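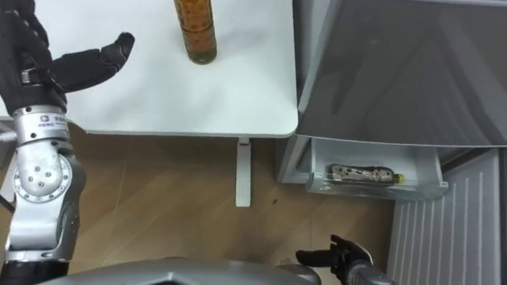
Kamala Bangera wrote under the last entry that if we're going to argue about whether the syrup belongs in the refrigerator or out on the table, somebody ought to pour from both and write it down, and that she'd want the table bottle left well away from the window so the sun doesn't get a vote.

Fair! So I did it, September, starting after lunch.

Syrup storage, kitchen end of the workshop

The batch is the Yeoh recipe again, ginger and black tea with brown sugar, 2000 ml after straining. I let it cool with the lid tilted, then filled the tall bottles. Six bottles in all. Two went into the refrigerator, the rest stayed out, and the one I poured from all afternoon stood on the white table with plenty of clear space next to it. I love that table for this. You set a bottle down on plain white and the color just jumps at you, and a drip shows up before your sleeve finds it.

2:15 pm. First pour from the table. Runs fast, faster than I remember from the spring batch. Smells terrific, more ginger than tea. Wiped the neck with a damp cloth and left the cap loose.

2:40 pm. First pour from the cold one. What a difference. It comes out in a slow rope and then hangs on the lip for ages, and if you tip the bottle back too early you get a line of it down the side. Ginger much quieter on the spoon. Stirred into sparkling water it took its time, and there was a layer sitting at the bottom of the glass that I had to chase with the spoon.

3:10 pm. Donnie Strachan came by and tried both without being told which was which. He liked the table one in soda water and the cold one straight off the spoon, so he's no help at all. He did think the cold one tasted sweeter, which surprised me, I'd have bet on the other way round. Should repeat with someone else, and with the Studholm glasses so the pours match.

3:30 pm. Checked the refrigerator with the Stakov thermometer, in a cup of water on the middle shelf. Colder than the dial suggests. Moved the bottles from the back to the door, where they're easier to grab anyway. Note for whoever reorganizes the door next: tall bottles only fit if the upper rack comes out, and the rack is now on top of the shelving by the sink. Please leave it there.

What I think so far

Pouring day: take a bottle out first thing and let it stand on the table. Everything about it is nicer at room temperature, the smell most of all. I'm really pleased with this batch, it's the best one yet, and I think the longer steep did it (tea bags in after the heat was off, then forgotten while I was on the phone — lucky).

Keeping: cold. I don't trust this sugar level to sit out for days, and the spring batch went fizzy on us. The bottles on the table are for using up this week, and anything left after that goes down the drain.

To do
- tape labels on the bottles, batch and month, low down where a wet hand won't rub them off
- ask Kamala for her steeping time, hers was darker
- new caps from Sterkholm, the ones with the soft liner
- wipe the table front edge, it gets sticky where people lean over it to pour
- pour again straight from the door shelf and see if it's any quicker there

4:50 pm. One more from the table bottle, over ice with a squeeze of lime. Oh, that's good. Lime goes into the next batch, peel only, added with the tea. Might also try half the sugar in a small jar, just to see how thin it gets.

Last updated: September
Comments (2)
Contact the notebook editors
© Studholm workshop notebook
Back to top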